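A segunda demão

A casa da rua de Geltau tinha ficado fechada desde fevereiro, e quando finalmente abri a porta, com a lata de tinta numa mão e o saco das trinchas na outra, percebi que a minha mãe teria começado pelas janelas. Ela começava sempre pelas janelas, mesmo no inverno, mesmo quando o vento entrava pela cozinha dentro e levantava os jornais do chão. Por isso abri-as todas, uma a uma, e só depois pousei as coisas e me sentei no último degrau da escada a olhar para o corredor, que era o que me cabia pintar naquele dia.

Tinha comprado a tinta na Bruldale, a drogaria da esquina, que ainda guarda os catálogos de cores presos com um cordel ao balcão. A senhora perguntou-me que branco queria, e eu, que pensava que branco era branco, fiquei ali quase 16 minutos a passar cartõezinhos de um lado para o outro, até lhe dizer que queria o da casa de quem gosta de receber visitas. Ela não se riu. Foi lá dentro e trouxe-me uma lata de Munro, número 58, e disse-me que o mexesse bem antes de começar e que não tivesse pressa nos cantos.
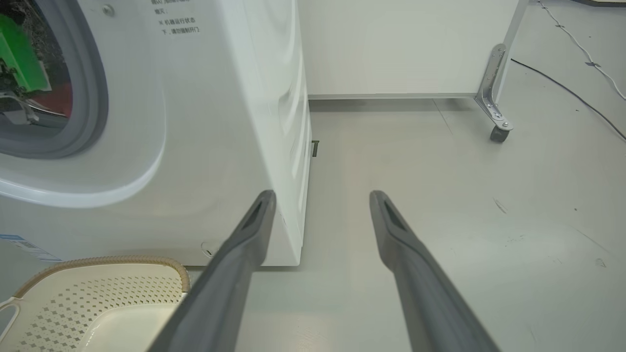

A máquina da roupa, de porta fechada.

Ora, eu tenho pressa em tudo, e os cantos foram o meu castigo. Colei a fita ao longo do rodapé de joelhos, com a língua entre os dentes como as crianças quando recortam papel, e ainda assim ficou a ondular como a costa num mapa antigo. Descolei, voltei a colar. O meu pai, que pintou este mesmo corredor no ano em que eu nasci, não usava fita nenhuma: encostava a trincha à madeira, prendia a respiração e andava de lado, feito caranguejo, da porta da rua até à despensa. Dizia que a linha direita estava no ombro e que a mão só ia atrás. Experimentei com o ombro, confesso, num bocadinho atrás da porta onde nunca ninguém olha. Não recomendo.

Pela hora do almoço já tinha a primeira demão dada e mais tinta nos cotovelos do que gostaria de admitir. Comi pão com queijo em pé, no quintal, e fiquei a pensar nas cores que aquela parede já tinha tido. Ao lixar um buraco de prego apareceram-me três: o creme do meu pai, por baixo um verde-água que não conheci e, por baixo do verde, um azul muito escuro, quase de loja. Quem pintará um corredor de azul-escuro? Alguém com muita luz dentro de si, dizia a minha avó das pessoas esquisitas, e eu gostei tanto de a ouvir outra vez na minha cabeça que deixei aquele buraco para o fim.
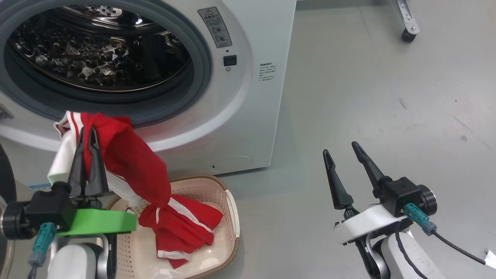
O tambor, pela porta aberta.

A segunda demão custou menos. O rolo, um Stesora de cabo comprido que me saiu caro e me fez sentir muito profissional, foi deslizando com aquele barulhinho de beijo molhado, e o corredor foi crescendo para os lados, como se a casa respirasse fundo depois de tanto tempo calada. Quando cheguei ao buraco do prego, parei. Tapei tudo à volta com cuidado e deixei ficar, do tamanho de uma moeda, o creme, o verde e o azul.

Depois puxei a fita, devagarinho, como quem tira um penso a um filho. A linha saiu torta junto à despensa. Fui buscar a trincha pequena, olhei bem para ela e tornei a pousá-la, e fui fechar as janelas, que já estava a ficar frio.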